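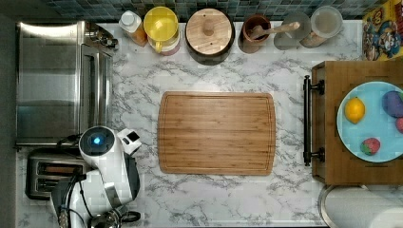 Kitchen Assistant, part-time – Tirstead House, Mambridge

Tirstead House is looking for a kitchen assistant to work mornings in our shared kitchen. The house has 23 residents, most of them over 70, and breakfast and a light lunch are made on site every day.

The job

You will set up for breakfast, make toast and hot cereal, cut fruit and bread, and help the cook, Jenő Medve, get lunch ready. After each meal you will clear the counter, wash and dry the cutting boards, empty the crumb trays in the toaster and toaster oven, and put the jars and canisters back where they belong. Residents use the kitchen themselves in the afternoon, so it has to be left clean and in order.

You will also check the dry goods twice a week and write the shopping list. Heavy deliveries are carried in by the supplier.

Hours and pay

Mornings only, 3 hours a day, including every other weekend. Pay is by the hour and depends on experience. Breakfast is included on the days you work. There is a paid trial of 2 shifts before either side decides.

What we ask for

– Some experience cooking for a group, at home or at work
– A food handler's card, or willingness to get one in your first month
– Able to stand for most of a shift
– Comfortable talking with older people – some of them like to come in early and chat

You do not need to be a trained cook. Recipes are written out, and A-yeong Wi will work beside you for the first week. She has been in the job since April and is moving to the evening shift.

How to apply

Send a short letter and the name of one person we can call to Bo-ram Kong, House Manager, Tirstead House, 54 Tillia Street, Mambridge. You can also leave it at the front desk. Applications close 18/07/2018. Please say in your letter which mornings you cannot work.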